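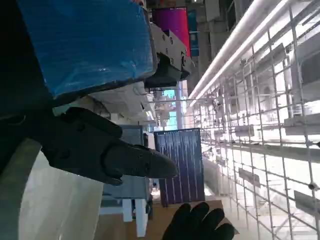 School robotics competitions should stop giving so many points for speed. I have helped with a student club for long enough to have held the opposite view, and I still think a timed run is good fun to watch. But the scoring decides what students spend their evenings on, and at the moment it sends them to the wrong work.

Take the Clovov challenge, which our club entered last year. A run was worth up to 187 points. Of those, 132 depended on how quickly the task was finished. A team that moved a bowl from one side of a mat to the other in good time beat a team that did it slowly on every attempt. You only had to do it once, on the day, and you got three tries.

Our students read the rules and did what sensible people do. Reda El Khatib, who writes most of the arm code, raised the speed limits until the hand knocked things over about as often as it picked them up, and then worked out that this was still the better bet. He was right, and we came fourth. He learned a fair amount about joint limits and very little about grasping.

This year we set our own task and did not enter. The students wrote the rules with Souad Tazi, who teaches physics and runs the club with me. The hand has to take hold of a small, light object near a bowl and put it in without squashing it. Each team gets 30 attempts across the term and the score is the number that worked. Time is written down but earns nothing. Any attempt that fails has to have a line in the log saying what the team thinks went wrong.

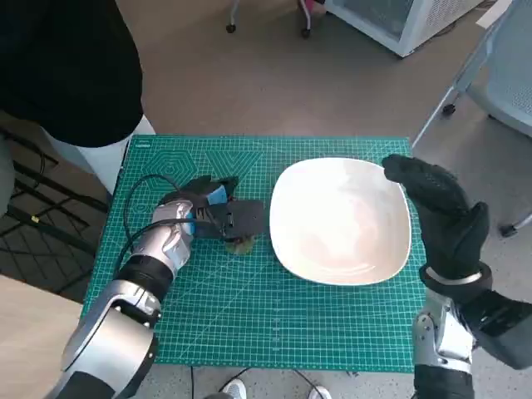

The log has been the best part. In the first weeks the entries said things like "missed" or "dropped it". By March they were a paragraph long. Nouhaila Morsy noticed that most of her failures came when the hand closed too early on the way down, and she spent two sessions on that alone. Under the old rules she would have had no reason to.

There are fair objections. Jytte Bjarnason, who has judged at several of these events, told me that 30 attempts per team cannot be fitted into a single afternoon in a sports hall, and that parents will not sit through it. I accept the second point. On the first, I would ask for ten attempts, or five, with every one of them counted. That would already change how students prepare.

The other objection is that speed matters in real jobs. It does. Abdelilah Amrani left our club for an apprenticeship at Grastimex, and he says they are always being asked to shorten the cycle. He also says that a cell is not allowed to run fast until it has run slowly for a full shift with no faults. Competitions have taken the last step of that process and made it the first.

Cost comes into it as well. Fast, careless runs break fingers and pull cables. We replaced four fingertips in the weeks before Clovov and none so far this year. A school with a small budget cannot keep up with a school that can buy spares, and a scoring system that rewards rough handling makes that gap wider.

I would like the organisers to try it for one season. Keep a speed round for the crowd at the end of the day if they want one, and let the main table be decided by how many attempts worked. The rules for next year are usually settled in July, so there is still time to write to them. We have sent our letter, with a copy of the log.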